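Sutham cell guide, part 4: hardware sorting chore. Rev 4/3/20, O. Vachon

Read this before you run the sort routine. Part 3 (mounting, cables, homing) has to be done first. If the arms aren't homed, stop and go back.

What the chore is: loose nuts, bolts and washers go from the counter into the organizer, like with like. A person does it while talking on the phone. Two arms take a lot longer and still need you standing by. It's on the Lomilance chore list as "not yet" and this section doesn't change that.

## 4.1 Lay out the work

1. Wipe the surface. Grit under a small nut makes it skate when the finger touches it.
2. Open the organizer lid all the way. Half-open lids catch the wrist cable.
3. Tip the hardware out in one pile, close to the near edge of the tray, where both grippers can reach. Don't spread it.
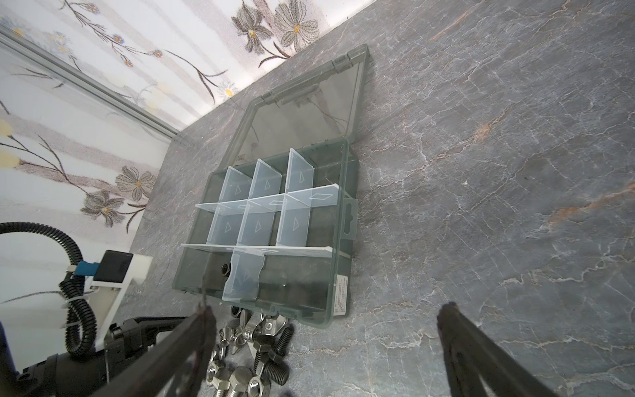 4. Pull any wing nuts for the first run. They can go back in later, see 4.4.
5. Hands out, then arm the cell.

**Caution:** the fingers will close on anything between them. Sleeves too.

## 4.2 Check the approach

Run APPROACH only. Both arms come in over the rail and stop at the front of the tray. Look from the fixed camera, not the wrist views -- the wrist views make every gap look bigger.

- Tips low, close to the front edge of the tray. OK.
- Tips touching the plastic. Not OK, raise Z and rerun.
- Cables pulled tight at the wrist. Not OK, back to part 3. 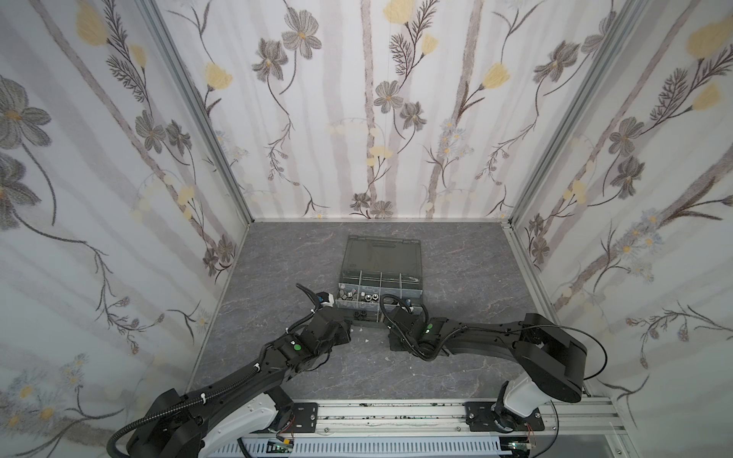 *Fig. 4-2. Both grippers at the front of the tray, lid open.*

Leave a gap between the two grippers. If they touch, hit STOP and re-home, dont try to jog them apart.

## 4.3 Run the sort

1. Set speed to 17 percent. Faster is possible, you will be picking bolts off the floor.
2. Set pick timeout to 50 seconds.
3. Press RUN. Stay at the panel.
4. When the routine pauses, look at what is still outside the box before you press anything.

Bolts lying across each other are the hard case. The grip planner sees one odd-shaped part and goes for the middle. Nudge them apart by hand (cell disarmed!) or let it time out and try again.
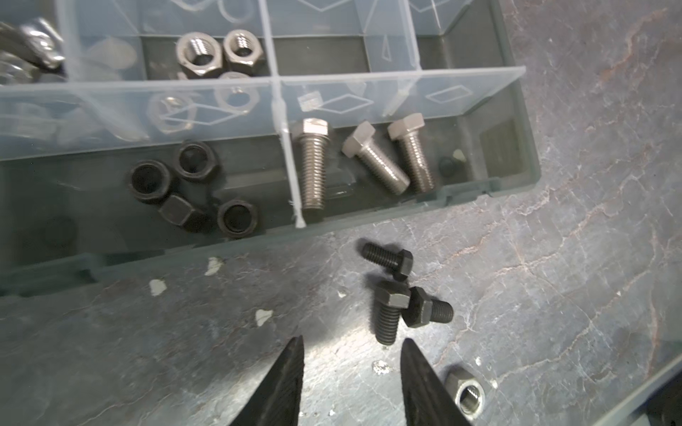

*Fig. 4-3. Wrist view. Black bolts still on the surface, silver ones in the tray.*

**Note:** black parts on a dark tray floor are easy to miss in the wrist view. Turn up the light before you touch the threshold setting. Tomomi Hattori has the threshold values from the Ueda cell, ask her, they're not the defaults.

5. For parts already in the tray but in the wrong compartment, use RE-PICK. One arm goes down into the box, the other holds off to the side. Watch the partitions. They are thin and the gripper doesn't know about them unless you loaded the tray map.
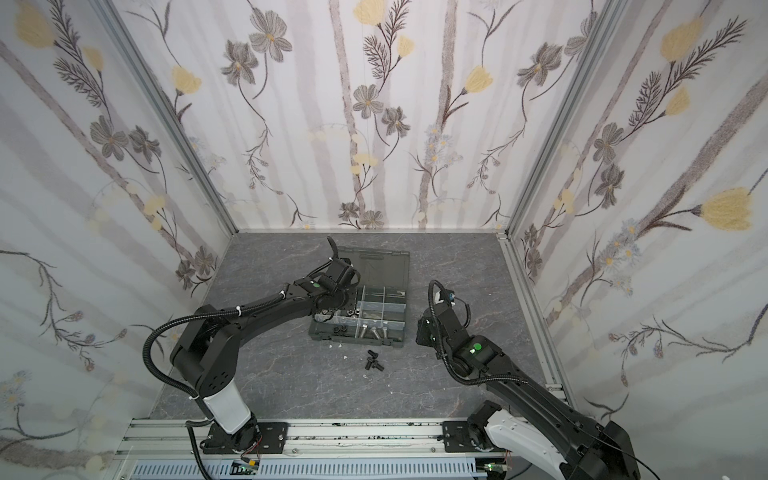

6. Disarm. Clear leftovers by hand and write down what they were, by type.

## 4.4 Is it a chore yet

Our June build logged 937 picks and about 800 of them landed in the right compartment. Sounds fine until you're the one fishing out the rest. Flat nuts OK. Washers poor, they lie too flat to get a finger under. Wing nuts depend on which way up they fall.

Don't leave the cell running unattended on the strength of a good morning. Nolance asked for a no-supervision mode and the answer for this revision is no.

## 4.5 Shutting down

- Park both arms clear of the lid
- Close the lid by hand, there is no routine for the latches
- Power off at the panel, then teh wall switch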